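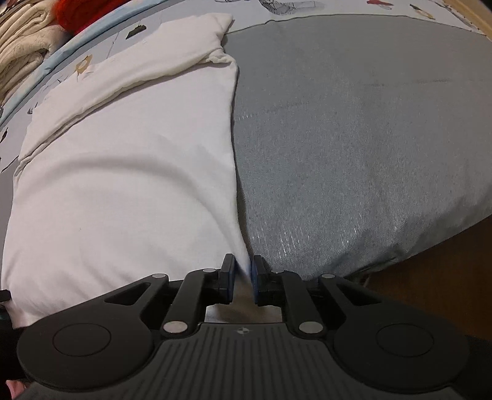 3.2 Linen turnover and laundry load

Guest houses in the Nillard district wash their bed linen on site or send it to the Demex laundry in Makhubela. We asked owners to keep a daily log of what was washed, by item and by weight, from the start of March. The last logs were collected on Fri 28 June. In total, 759 room changes were recorded across 20 guest houses.

Towels made up a larger share of the load than we had expected. Most owners changed sheets only between guests, but towels were often replaced each day whether or not the guest had asked for it. Blankets were seldom washed during the period and are left out of the weights in Table 4.

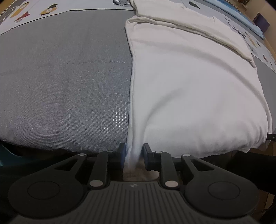

Figure 3. White towel on a bed.

Owners who washed on site usually ran the machine before it was full, mainly on days with few departures. Loads sent to Demex were held back until the bag was full, so the water used per item was lower. Where a log gave no weight, we used the dry weights in the Vorneo price list. This affects the smaller houses most, and their totals should be read with care.

Water meters were read at the start and end of each week. Two houses shared a meter with a neighbouring shop and were dropped from the water figures, though their linen counts are kept in Section 3.3.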